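Fikbridge Kitchen Hand – worth the fuss?

I've had the Fikbridge on my counter since September, and people keep asking me the same thing: can it make breakfast yet? Well, sort of! I paid $956 for the arm and the starter pack of chores (the Baston app that runs it is free, thank goodness), and setup took me around 2 hours, most of it spent hunting for an outlet.

Beans are where it won me over. Moving dried beans with a spoon is dull work and the arm will happily do it all evening – slowly, but I've got a couch and a TV for that. Toast is good too. It gets the bread into the slots on most tries, though it squashes anything soft and fresh from the bakery.

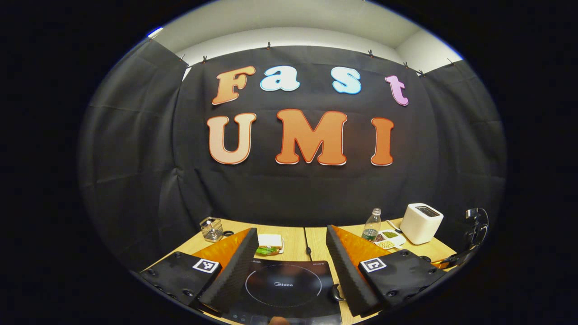
Breakfast things on the table: sandwich, toaster, water bottle, beans and an induction cooktop.

Sandwiches are another story. Lifting one in a single piece is still beyond it, and mine slid apart all over the plate (lettuce everywhere). Touch controls on a cooktop confuse it as well, so I do that part myself. My old Kamata arm couldn't do any of this, mind you, and it was only $200 cheaper.

I'd give it 4 stars if the grip were gentler. For now it's a three from me, and I'm still buttering my own toast.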